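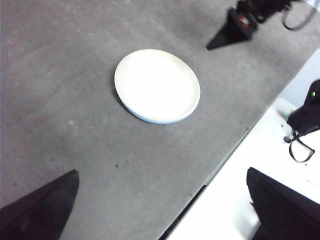

**Figure 2.** Wrist view from one arm during the plate task at the Kemeys open day. The plate is on the grey work surface ahead of the fingers, with the second arm coming in at top right.

### 4.2 What visitors did with the plate task

I'd planned the open day at Kemeys as a fairly dull affair, if I'm being fair to my own notes. Two arms, one table, one plate, and a loop we had already run 656 times in the lab at Pullalport before we packed the van. The idea was that people would wander up, watch a plate get passed from one arm to the other, ask a question or two and wander off again. Most of them stayed a good deal longer than that, and they kept asking about things we had stopped looking at months ago.

The first thing they wanted was the wrist picture. We had put it up on a big monitor next to the table mainly so that Pylyp Karpenko could keep an eye on it while I talked, and within ten minutes people had their backs to the arms and were watching the screen. Figure 2 shows the kind of view they had. The plate looks small and a long way off, the fingers fill both bottom corners, and the white of the plate is so bright that its flat middle has almost no detail left in it. A retired potter asked me how the thing could tell which way up the plate was, and I gave her a rather long answer about the rim. The side wall shows up a cooler, bluish grey against the glare, and there's a soft shadow to its left, so the edge is there to be found even when the middle is washed out. She thought this was a very roundabout way to pick up a plate (I didn't argue).

The second thing was the other arm. In the lab we talk about the two arms by their jobs, giver and taker, and we'd written the visitor sheet that way too. Children ignored the sheet completely and wanted to know if the arms could see each other. They can, in the plain sense that one turns up in the other's camera, as it does here. Our planner, Flulari, makes no use of that at all. It works from joint positions and treats whatever black shape appears at the top of the picture as clutter to be masked out. I said so perhaps a dozen times over the day and each time it sounded a bit sillier, and we've since started a small side study on leaving the mask off, which we hope to run in January.

Lighting gave us the most bother. The hall has tall windows and the sun came round after lunch, so we dropped the exposure from 2000 to 1000 (both in the camera's own units, which don't map on to anything sensible) and carried on. That helped the rim finder a lot and made the black parts of the arms nearly useless to look at. We didn't change it back. For anyone setting up something similar, I'd bring blinds, and I'd choose a darker plate if the audience will let you. We did offer a navy one from Plorov's canteen, but the crowd liked the white one better because they could follow it from the back row.

I don't want to claim too much from a single day with no proper protocol. We kept no timings, and the questions were scribbled down by whichever of us had a hand free. Still, the remarks about the wrist view fed straight into the changes to the rim finder described in the next section, and the visitor sheet has been rewritten with the words "giver" and "taker" taken out.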